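The Red Tray

Rūta Rebane had been in the apartment on Ngui Street for two hours before she found the tray, and it made her so happy she said "Oh!" out loud to an empty hallway.

It was in the bottom of a box marked BATH, under the shower curtain. Red! Properly red, cafeteria red, with the little diamonds pressed into the bottom that used to leave their print on the underside of a wet napkin. She had eaten lunch off a tray like that every school day in Sunerbridge, and when the school closed her aunt had come home with a stack of them under her coat, looking like a woman who had robbed a bank. This was the last of the stack. The others had gone under plant pots, and one had gone down the hill behind the church in December with Rūta's cousin on top of it.

She carried it to the kitchen and set it by the sink, half over the edge, and stood back. The kitchen was white and gray and had looked to her, when she signed for it, like the inside of a refrigerator. Now it looked like somebody's kitchen.

She called her aunt in Likedham right away.

"I've got the tray," she said.

"What are you putting on it?"

"I don't know yet. Everything!"

"Good," said her aunt. "You put down everything small that has no place. Then you don't put anything on top of anything. Then you look at it."

This was the family method, and Rūta loved it more than any method she had ever read in a book. When they moved out of the house at 139 Ostano Road, her aunt had done every drawer that way, one trayful at a time. Batteries, thimbles, a harmonica, a bag of somebody's baby teeth. You couldn't fit much on a tray, and that was the beauty of it, because you always got to the end.

So she went around the apartment with her hands open. The sponges were easy, they were all in the one grocery bag. The keys were in her coat. The ball she found rolling loose in the bottom of the silverware box, and she had to sit down on the floor for a minute, because it had been Biscuit's, and Biscuit had been a very good dog. She bounced it twice on the linoleum. It still had plenty of life in it.

The cloths came last. There was the yellow one, which had been through so many washes it was coming apart at one corner, and there was the soft one with the ragged edges, older than Rūta's driver's license and in her opinion the best cloth ever made for windows. People who own new cloths don't know! A cloth has to be nearly ruined before it will really polish a glass.

She laid it all out and leaned on the counter with her chin in her hands. 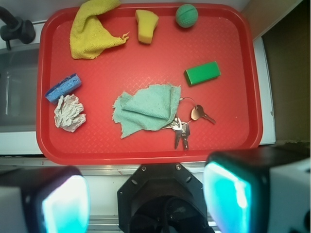
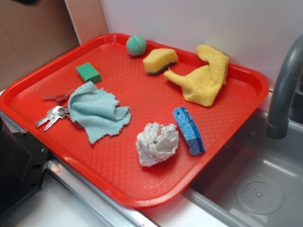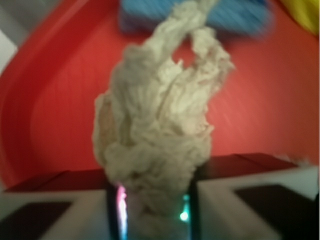
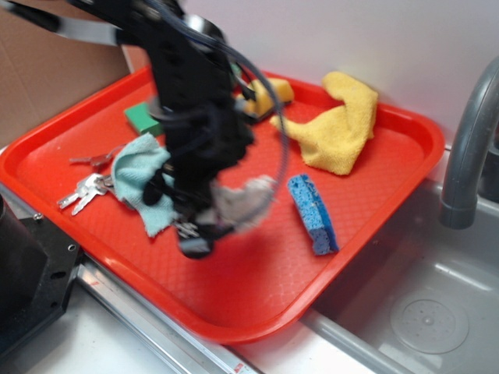
"Well?" said her aunt, who had been on speaker the whole time, running her own faucet and humming.

"It's a very good tray," said Rūta. "The sponges can live under the sink. The yellow cloth too."

"That yellow one is finished."

"It is not finished. It's resting."

Her aunt made the noise she made at politicians. "And the keys?"

Rūta picked them up. One was for the street door and one was for upstairs, and she'd had those for a day and a half and already liked the weight of them in her pocket. The other had opened the side door at Ostano Road – the one you had to lift while you turned – and the new people had changed that lock before the truck was out of the driveway.

"I've still got the side door key," she said.

The faucet in Likedham went off.

"Do you," said her aunt. "I've got mine too. It's in the sugar bowl."

Neither of them said anything for a bit. Down in the street someone was trying to back a van into a space much too small for it, with a lot of advice from the sidewalk, and Rūta went to the window to see. It was getting on for four and the light came in low over the roofs. The glass was filthy. She hadn't noticed that in the morning.

"I'm going to do the windows," she said. She already had the soft cloth in her hand.

"Vinegar," said her aunt.

"I know, vinegar."

"And newspaper after."

"I don't have a newspaper! Who has a newspaper?"

"I have 20 years of newspapers," said her aunt with great satisfaction. "I'll bring you some on the bus tomorrow. Don't start the big window until I get there."

Rūta promised, and put the ball in her pocket with the keys, and started on the small one.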